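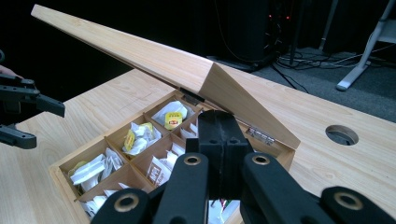
Search the course site Go

Hospitality Basics 2478, Unit 2: The Tea Box
Sosa, May 2019

We use cookies to remember your settings. Accept Manage

OK, so this is the write-up of what I talked through in room 514, plus a few bits I ran out of time for. Bring it with you to the practical. You don't need to learn it by heart, but I will be asking you to set up a box from scratch, and I'd love it if I could just stand back and drink something while you do!

Why I spend a whole session on tea

Coffee gets all the attention at a breakfast table. The machine is big and noisy and someone is usually fussing over it. Tea gets a box at the end of the counter, filled once and then forgotten until a guest asks for peppermint and there isn't any. When I worked breakfasts at the Laddale guest house (a long time ago, terrible shoes) I got more comments about the tea than about the eggs, and most of them came down to "I couldn't find the one I wanted."

So think of the box as a little menu. The guest opens it, looks for a few seconds, picks one and moves on. If they have to dig, you've made them work before breakfast.

Emptying and cleaning

Take everything out. Yes, everything, even if it looks fine. Sort the bags on a clean tabletop by kind, and put aside anything torn or crushed. Those can go in the staff jar. Check the dates while you're at it.

For the box, use a dry soft brush in the corners and then a barely damp cloth. Please don't run a wooden box under the faucet. I had a student do this in January and the partitions never sat straight again. Leave the lid open until the wood is completely dry, and only then start filling.

Skip the scented cleaner, too. Tea picks up smells from everything, and lemon polish in a breakfast blend is a sad thing.

Laying out the kinds

Our practice box is a three-by-three grid with TEA on the front, so you always know which side faces the guest. With nine spaces I like this order:

Back row: black teas, strongest on the left.
Middle row: green and flavored.
Front row: herbal and anything without caffeine.

You can argue with me about the order (people do, every term), but pick one and keep it the same every morning. Start with a single packet in each space to try out the plan. A lot of wrappers are mainly white, so turn them until the printing or the colored label shows. It's so much easier to move things around at this stage than after you've filled the whole box.

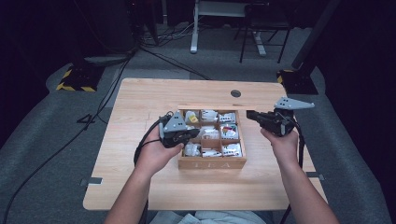 Filling up

Once you're happy with the plan, fill each space with one kind only. Stand the packets up if they'll stand, printed side to the guest. Stop when you can still slide a finger in beside them. Bags with loose tags go in with the tag on top, string tucked behind.

Keep spares in a closed tin away from the kettle. At Stelbridge they keep theirs on the shelf right over the urn and the paper goes limp.

For the practical

Bring a cloth, a soft brush and your layout written on a card. Work in pairs, swap boxes at the end, and see whether your partner can find the chamomile without asking you.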